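Table Play at Ovach: Your Questions

2019-08-06 | 6 comments | 30 shares

What's on the white table?
A mix, and we love a mix! Soft toys, small bright things, odds and ends that are fun to pick up and pass along.

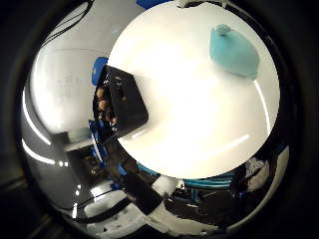
Answers by Rindero Meireles
Play Room Coordinator, Ovach

Why a round table?
There's no head of the table, so everyone can reach the middle (and everyone does). Four kids is our favorite number for a session.

Can my child bring a toy from home?
Yes, please! One each, with a name tag. Big plush friends are very welcome.
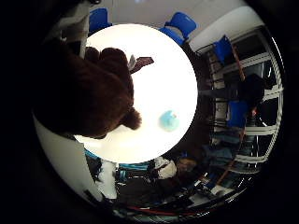
Brown teddy bear and a light blue ball on the white table, blue chairs behind.

How long is a session?
60 minutes, with the last few for putting things back. Kids get surprisingly into the putting back.

Do you clean the toys?
Hard toys get wiped after each group, and plush ones go through the wash.

When do fall sign-ups open?
In September. Bring your ideas for new table themes, we want to hear them all!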